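Callberg water hardness limit to be reviewed after pipe survey

Sunday, March 25, 2018

Edusbridge Water will review the hardness target for its Callberg supply zone after a survey found heavier scale deposits than expected in service pipes laid before the war.

The survey covered 110 properties in the older part of the town, where much of the network dates from 1879. Short lengths of pipe were cut out at 88 of them and the internal bore measured. In 50 cases the bore had narrowed enough to reduce flow at the kitchen tap below the company's own standard.

Callberg is supplied from the chalk boreholes at Bandara Hill. The water is not softened before it enters the mains, and the present target was set when the boreholes were the smaller of two sources. The other, a surface reservoir with much softer water, was taken out of regular use when its treatment works closed.

Young-sook Oh, network engineer at the company, said the change in source explained most of the result. "Scale builds fastest where water stands overnight in a narrow pipe," she said. "The trunk mains are in fair condition. The problem is in the last few metres."

Three options will be costed – blending with imported soft water, partial softening at the borehole site, and a replacement programme for the worst streets. Blending is the cheapest to start but depends on spare capacity in the Lurnar transfer main, which is already close to its limit in dry summers. 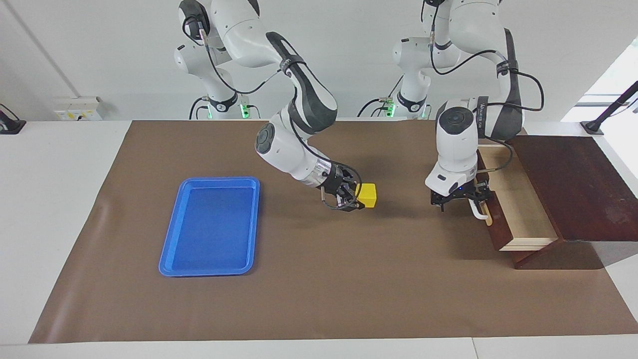
Two white robot arms above a brown mat and a blue plastic tray.

Knut Hellwig, who chairs the Callberg residents' association, said households had been replacing kettles and shower heads for years and should not be asked to pay for new service pipes.

The company said no decision had been taken on charges. A report on the three options is due in August.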